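Sock sorting: before the wash or after?
Laundry & Linens board, 3 pages, 19 replies

ilse_jansen
OK sock people, I need you! There are 5 of us in this house and I've been pairing socks at the very end, after everything else is folded. Last night I tried doing it first, straight out of the basket, and it was so much faster (I even got to bed on time). Does anybody else go socks first?

margus_z
Socks first, always. I dig them all out and lay them along the back of the couch. Once they're gone the shirts practically fold themselves. Love this topic!

CarolTindall
Gotta disagree, Margus. If you go digging for socks you wrinkle everything on top of them. Shirts out first, shake, hang, and the socks are waiting at the bottom for you.

mirta.c
Team socks first here! And I check each one for holes as it comes out. This gray-green one has threads coming off it, so it's going in my mending pile. Love my blue basket too, all those little holes in the sides let the air through.
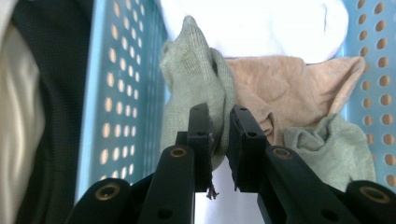
Re: Sock sorting: before the wash or after?

CarolTindall
Mirta, you mend socks?? I'd just snip the threads and keep wearing it.

mirta.c
Oh, I love mending them! Cotton thread, an old light bulb inside the heel, and a good radio show. Snipping can make it run if the thread is part of the knit, so I tuck mine back in with a needle.

cbustos70
I pin pairs together before the wash, so there's no sorting at all. Some 70 pins in a jar by the machine. Best thing I ever did for my mornings!

margus_z
Pins leave rust spots on mine, Cristóbal. I'd rather sort.

cbustos70
Get the stainless ones! Mine have never left a mark.

ilse_jansen
Trying the pins on the kids' socks this week. Carol, I'll give shirts first a go on the next load too.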